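Product Review: Brenalum Precision Driver Set
Prepared for the Drumwood Community Library equipment register, 12 June 2026

The Brenalum set was assessed for inclusion in the library's tool lending collection under item number 3274. The kit comprises a ratcheting handle, a flexible extension and a folding case. Borrowers have requested a driver set suitable for household electronics, spectacles and small appliances.

The handle is comfortable and the ratchet engages cleanly in both directions. The bits are held by a magnet of adequate strength, although the smallest flat blade was prone to slipping from the collar when turned at an angle. Labelling inside the case is moulded in grey on grey and is difficult to read in poor light.

Desktop computers are among the items borrowers most often ask to open.
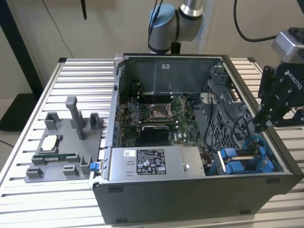
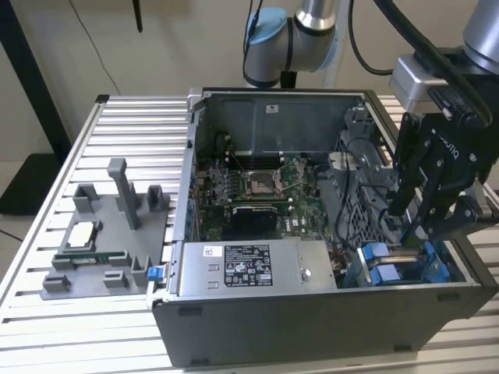
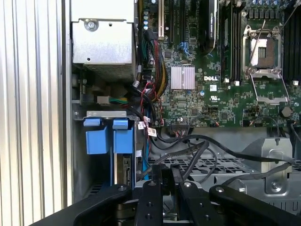 Dell desktop computer with the side panel removed.

Gwendolyn Mercado considered the assessment too generous on the matter of the case, writing that the hinge on her own set had split after 11 months and that the supplier would replace only the bits. She would prefer the Jeltemel roll, which has no hinge to fail.

The comment has been noted. The Jeltemel roll was not available for assessment at the time of writing and will be considered in September. The hinge on the Brenalum case showed no wear during the trial period, but the plastic is thin at the pin and the colour has begun to lighten there.

The set is recommended for lending, limited to 2 copies. Borrowers are to return all bits to their labelled positions. Replacement bits are to be ordered through the Purves branch.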